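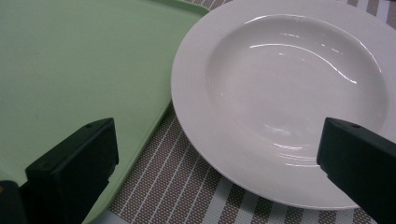
Lanholm Community Lunch Program: progress report to the Chang Fund

Period covered: September to January 31, 2021

Spending to date

The grant has paid for kitchen hire, food and the delivery driver's fuel. We are slightly under budget on food, as the Balel market gave us a better price on root vegetables than we had planned for. Fuel is over by $600. The two rural routes turned out longer than the map suggested, and Ghassan Semaan has redrawn them so one trip now covers both.

Meals

We served up to 600 meals a month over the period. November was the busiest month. December was quieter, with the hall closed for nine days over the holidays. Soup and pasta are still the most requested dishes. The fish pie was dropped after poor feedback and a lentil bake has taken its place on Thursdays.

Staffing

Wing-yan Tsai started as kitchen lead in September and has finished her food safety certificate. Chih-ming Ho moved from deliveries to ordering. We still have one vacant shift and have advertised it twice.

Problems

The old dishwasher failed twice. A repair quote has come in and is with Oi-ling Man for approval. Three households asked for low-salt meals, which we can't yet label properly. Shahnaz Rathnayake is working on a sticker system.

Next quarter

We plan to add a Monday lunch at the north hall if the lease is signed. The updated budget is attached as Schedule B. We ask that the fuel overspend be met from the unspent food line.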